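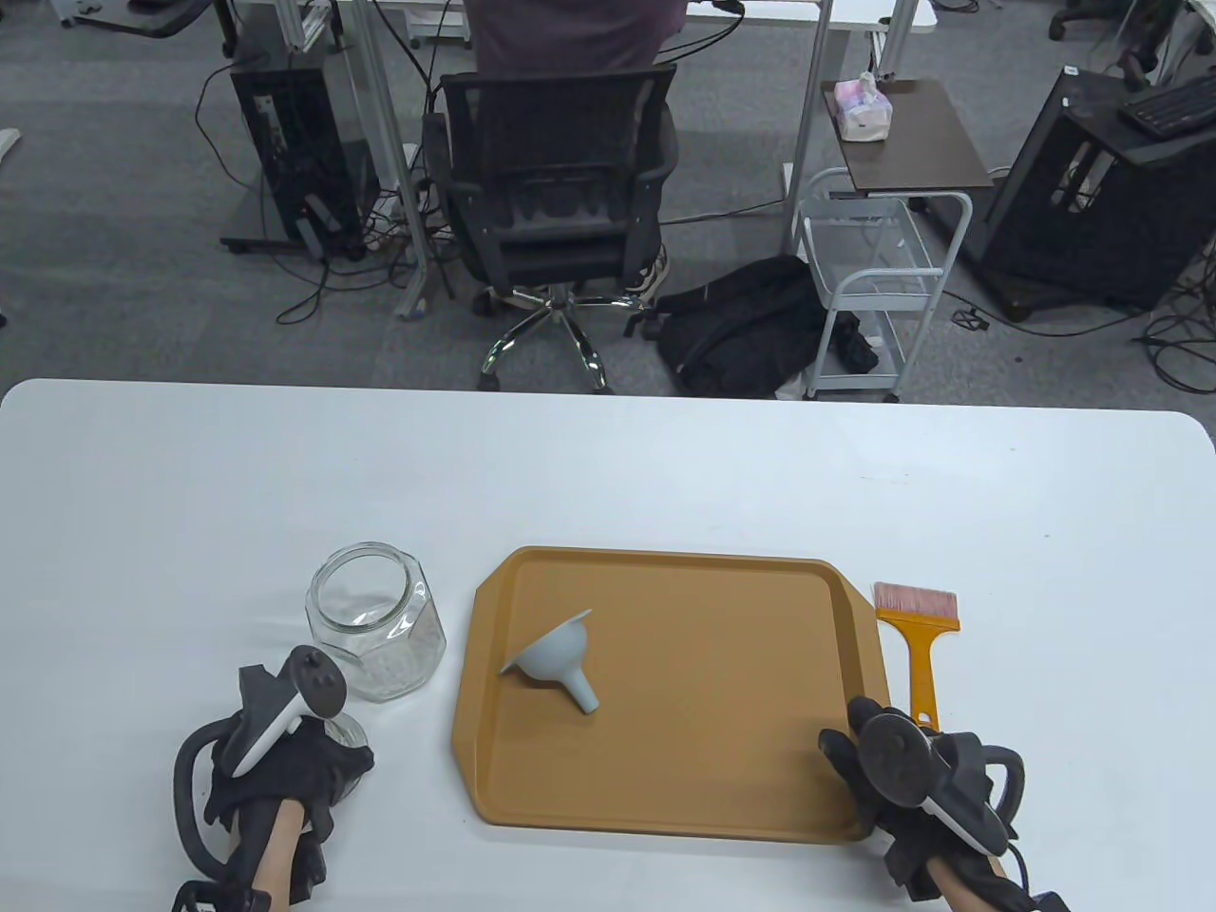 Última alteração desta página: junho

Visita à salina Dondudis

Chegámos à salina pouco depois das 9h30, pela estrada de terra que sai de Staren. O portão estava aberto e o estacionamento fica do lado esquerdo, antes da ponte. Quem vier de autocarro tem de contar com 2 km a pé desde a paragem.

A Dondudis tem 162 talhos em produção, separados por muros baixos de barro. A água entra pela comporta na maré cheia e passa por dois reservatórios antes de chegar aos talhos. Explicaram-nos que a flor de sal se recolhe à superfície, ao fim da tarde, e que o sal grosso fica no fundo e é puxado com o rodo.

O armazém é de madeira e foi recuperado pela empresa Sivakumar, que também comercializa o sal. Cabem lá 1.000 sacos - quando passámos estava a menos de metade, porque a safra ainda ia no princípio. Na loja vende-se sal a granel e quem quiser pode levar frasco de casa. Convém que tenha boca larga e esteja bem seco.

A visita durou duas horas. O percurso é plano mas não tem sombra, e o vento levantou-se a partir das 11h. Almoçámos em Dullance, a seis minutos de carro, onde há peixe grelhado e pouco mais. O observatório de aves estava fechado para obras.

Entrada: 2 euros, pagos na loja, só em dinheiro.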